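### Sim-only entries for the kitchen challenge: is anyone's success rate believable?

**gripe_strength** wrote:

Our club has until December to submit for the kitchen challenge, and the advisor wants us to go sim-only because the real arm is shared with two other classes. Fine. But I've been reading the write-ups from last season and I don't buy most of them. Team Orar claims 200 runs of the microwave task with the same policy and almost no failures. Team Vatard says something similar and gives you one paragraph about how they randomized anything. One paragraph!

So before I spend my whole fall on this, has anybody here gotten a sim policy to hold up when you move stuff around? I mean really move it, with other things on the counter. I'm tired of seeing one microwave on a bare slab and a bar chart.

---

**latchkey16** wrote:

We're on the same task. I'm pasting in the part of our club log that covers the setup, so you can see what we count as a normal layout. Scale, bottles and rack all get placed by the randomizer.
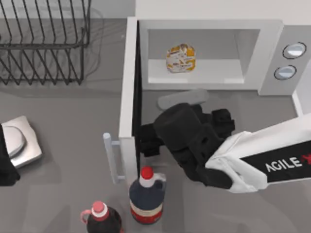
*Log entry by Viola Caputo, Pagano Robotics Club, simulation group*

Stage two starts with the door already open. We split it that way because the door-opening policy and the pouch policy were trained separately, and I refuse to report them as one number. The pouch goes somewhere in the cavity, and tonight's seed put it at the back. The arm has to get past the door without touching it, reach in, and close on a crinkly package whose contact model I don't trust at all.

We did 400 training demos. Of the first 16 test seeds, the policy finished 14. I was told this was great. Then I checked the seeds, and the randomizer had been moving the microwave so little that you'd have to measure to notice. I've widened the range and we're rerunning. I would ask everybody to stop putting the old figure on slides.

Also, the knobs don't do anything yet. If your task text says "heat the food," please change it.

---

**gripe_strength** wrote:

OK, that's the most useful thing anyone has posted in this subforum in months. So your 14 out of 16 was basically the same run over and over?

---

**latchkey16** wrote:

Close to it, yes. Viola caught it. The rest of us were happy to believe the number, me included.

---

**torque_is_cheap** wrote:

I think you're both being too hard on this. It's a student challenge. You start narrow, get something working, and widen it later. If you randomize everything from the first week you get a policy that flails and a bunch of freshmen who quit. Ask me how I know.

And the simulator has gotten a lot better. Ellent's contact settings are decent if you take the time to tune them. Our group had packages sliding through fingers all spring and it was our own step size being dumb.

---

**gripe_strength** wrote:

Starting narrow is fine. Publishing narrow and calling it general is what I'm mad about. "Ellent is decent if you tune it" also worries me. Tune it to what? If you don't have the real arm to compare against, you're tuning until the video looks nice.

---

**torque_is_cheap** wrote:

You can tune against weighed objects and a cheap force gauge. You don't need the arm for that. We borrowed a gauge from the physics lab and had usable friction values in an afternoon.

---

**gripe_strength** wrote:

Usable for a rigid block, sure. For a snack pouch?

---

**torque_is_cheap** wrote:

Less so. I'll give you that one.

---

**vdvorak** wrote:

Vaughn Dvorak here, I did the scoring scripts for our class section. My complaint is lighting. Everybody randomizes positions and leaves the lamp alone, and then the policy learns the arm's own shadow. We had one that steered by it. Move the light and it parked itself in the wrong spot every time, very confidently.

Now I make people turn in low-clutter views too, where the shadow is most of what the camera gets to work with:
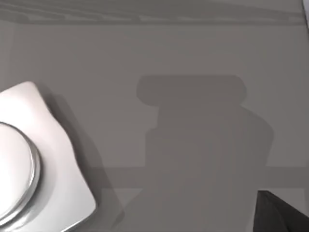 Viola Caputo wrote back that she'd tried moving the light on an earlier policy and it made less difference than Vaughn was claiming, and she wanted to see his seeds before she'd spend cluster time on it.

---

**vdvorak** wrote:

Fair. I'll put the seeds up tonight after 9. It was one policy and one architecture, so don't take it as a law of nature. But I'd still run it. You change one parameter and let it go overnight.

---

**latchkey16** wrote:

For us "overnight" means kicking the Pagano freshmen off the machine, so she has a point.

---

**gripe_strength** wrote:

So here's where I am. I'll tell our advisor we'll do sim-only if we report both stages separately, publish the placement ranges, and do at least one lighting sweep. If the number comes out ugly, then it comes out ugly.

I still don't believe Orar's 200.

---

**torque_is_cheap** wrote:

Did you ask them for the seeds?

---

**gripe_strength** wrote:

Twice. They sent me a video.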